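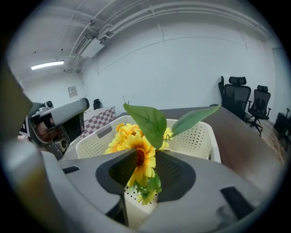
Drovcombe flower show pulls in a record crowd

I've been going to the Drovcombe flower show since I was small enough to be bribed with a lemon ice, and I have never had to park as far out as I did this year. I ended up past the feed store and walked the rest (in the wrong shoes, naturally).

The show took 1187 people through the gate, the most it's ever had, and the old hall on Moulin Street was humming by ten in the morning. Blandine Leblanc was on the door with the cash box and told me she'd run out of wristbands before lunch and switched to stamping hands with a rubber duck stamp from her desk at the school. I still have half a duck on my wrist as I type this.

There were 108 entries in the open classes. Best in show went to Ankit Jaiswal for a dark red dahlia the size of a salad plate, grown in a bucket on his back steps over on Jurau Lane. It's only his second year of entering! He said he'd fed it on tomato food and talked to it a bit, and then he got called away for a photo with the mayor before I could ask what he'd said.

Lionel Bouvier took the sweet pea class again, which makes 3 in a row, and he was very gracious about it. The kids' miniature gardens were my favorite, as always. Inès Chauvin, who is eight, won with a beach made from brown sugar and a pond made from a compact mirror. The ants found it sometime after two o'clock, but the ribbon was already on it by then.

I do have one gripe, and I'll keep it short. The tea line went all the way out to the road, and the scones were gone by one. Albane Coste, who ran the kitchen, says they baked for the same crowd as last year and she'll be doubling up next time. I'm holding her to it.

Plant sales and the raffle brought in nearly $1,900 toward the new hall roof. If you bought a blue raffle ticket, number 100 hasn't been claimed, and the prize is a pretty nice wheelbarrow. Bring your stub to the hall office any morning before noon. Entry forms for the bulb show come out in December.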